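Part 3: Resealing Around the Tub
I've done this job more times than I'd like (our place in Gircombe has a tub that moves a hair every winter), so these are the steps I use now with Tretex sealant. Give yourself an evening and leave the tub alone until morning.
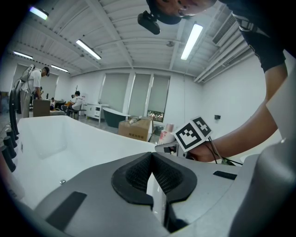 Before you start, read the back of the tube. Mine says it can go on at normal room temperature, and I keep the bathroom door open while I work.

1. Cut out the old bead. I run a plastic scraper along the top edge, then the bottom, and pull. It comes away in long strips if you're lucky!

2. Wipe the joint with rubbing alcohol and let it dry. Don't skip the corners, they hold more soap than you'd believe.

3. Fill the tub with water and leave it full until the sealant has set. The weight opens the gap to its widest.

4. Tape both sides of the joint, leaving a gap of 3 mm between the strips.

5. Snip the nozzle at a slant and run one steady bead. Kazue Arai taught me to push the gun away from me, and I've never gone back.

6. Smooth it with a damp finger, once, then peel the tape while it's still soft.

Note: One tube did my whole tub with some left over. If you're doing the sink as well, buy 2.

Caution: Keep uncured sealant off your skin as much as you can, and wear a thin glove for step 6 if yours is sensitive.

Caution: Don't put new sealant over old. I tried it one May and had the whole lot out again before the summer was over.

Drain the tub in the morning, wipe off any drips, and go on to Part 4 for the shower tray.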